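Simulated kitchens with changing floors help gripper software cope with new rooms

25/11/2024

Robot control software trained entirely in computer-rendered rooms did better in unfamiliar settings when the surfaces and colors were changed between practice runs, according to a report released by the Medve group.

The method, called Plorus, keeps the task the same and swaps what surrounds it. Floors, walls, furniture panels and lighting are drawn from a large set, and the software sees them only from a viewpoint close to the gripper. The group built 130 room variations for the study and held back 6 of them for testing.

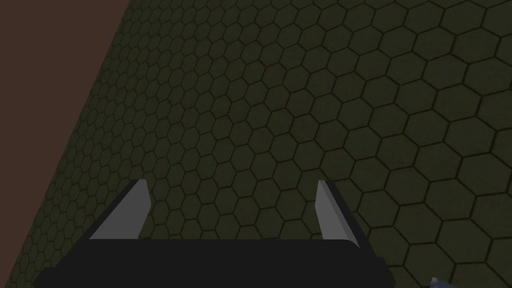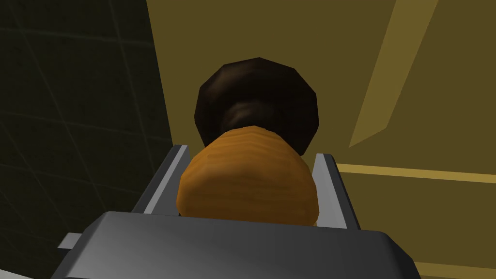 The software has to find an object, close two fingers on it and keep hold of it while the arm moves. Earlier versions were trained in a single room. They often failed when the floor pattern changed, even if the object stayed the same. With Plorus, the failure rate in the held-back rooms fell to almost a third of its earlier level.

Training took four days on the group's own computers. The report says most of the gain came from varying the floors and walls. Changing the lighting alone made little difference, and changing the color of the gripper made none that the authors could measure.

Rounded objects are still the weak point. The software tends to close its fingers too high on them, and it has trouble when two objects are joined or sit close together. The authors say a finer model of contact between finger and object would help, but would slow training down.

All of the results so far are from simulation. Tests on a physical arm are planned for May at the Sostier lab, using three household tasks. The room set will be released before then through Diltent, the group's download site, along with the training code.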